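3.2 Wiping down shared tables

I'll admit I got a bit obsessed with cloths! At the Indley office we logged 680 wipe-downs of the shared tables, and I kept going back to how people grab the thing (bunched up, mostly, hardly ever folded).

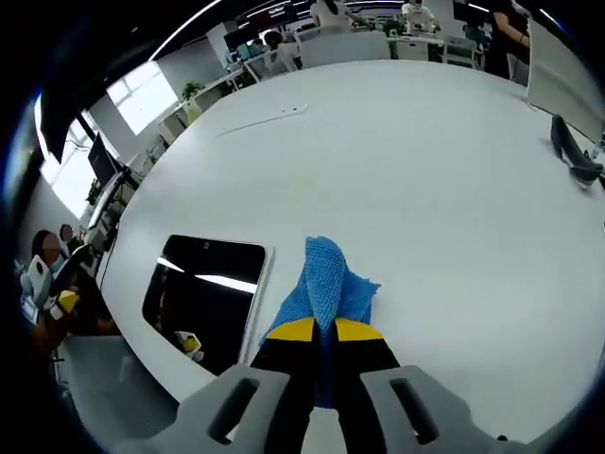

Figure 8. Crumpled blue terry cloth over a glossy white table.

Folding came up far more at Jundham, where over 300 wipes started with a neat square – I still can't say why.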